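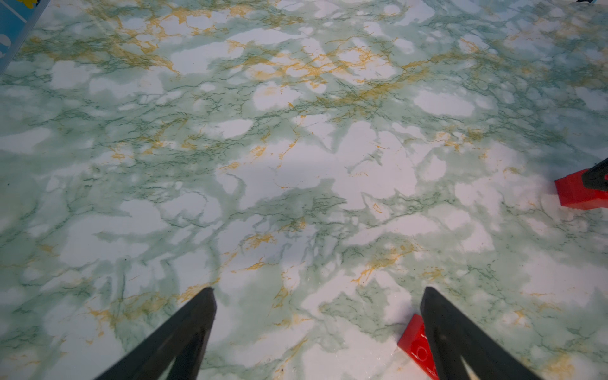 Home | Issues | Authors | Submit | Search

3. Materials and setting

3.1 The work surface

All building tasks were carried out on one table at the Prolldale site. The top has a glossy marble pattern in white, pale green and mustard yellow. We chose a patterned top over a plain one so that bricks would be seen against the kind of busy background found in homes, where people build on tablecloths, rugs and kitchen counters.

3.2 Bricks

Red was used throughout. In the pilot, mixed colours led raters to judge a model by its colour order and to overlook how well the parts were lined up. Each set held 19 pieces, and the smallest brick in regular use was the two-by-two.

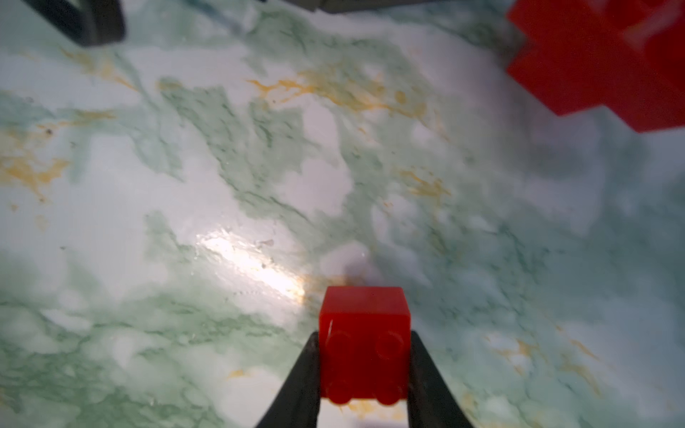 A two-by-two can be joined to another of its size squarely, or shifted by one stud in either direction. Shifted joints hold less well because fewer studs are shared. Pretorius gave each joint a score from the number of studs covered, and we keep that score here with one change: plates and bricks are counted alike.

3.3 Stepped columns

The main task was the stepped column, in which parts are offset from their neighbours so that the outline moves in and out. Columns were rated lying down as well as standing.

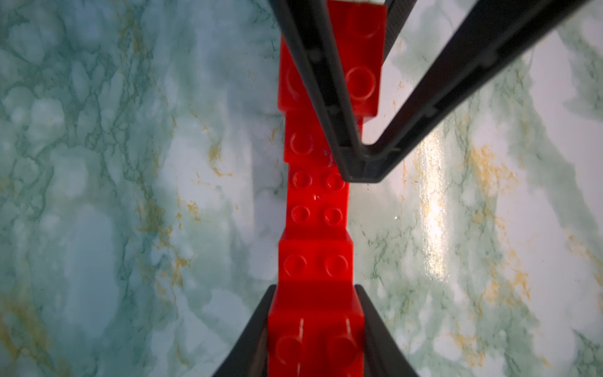 Figure 2. Stepped column of red bricks and plates, lying on the marble-patterned surface.

Some 30 columns were rated in all. Of these, 13 had at least one joint on which the two raters disagreed, mostly where a narrow part met a wider one. Disagreements were settled by Bheki Zwane using the Skullus sheet.

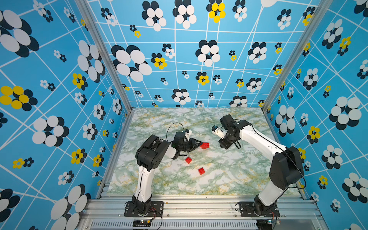
3.4 Loose parts

Bricks left beside a column were not scored.

Reader comments (2)

Jevuvness: Is the Skullus sheet available anywhere? The link in section 2 is dead for me.

M.T.: Would like to see the same task with plates only.

Contact | Copyright | Back to top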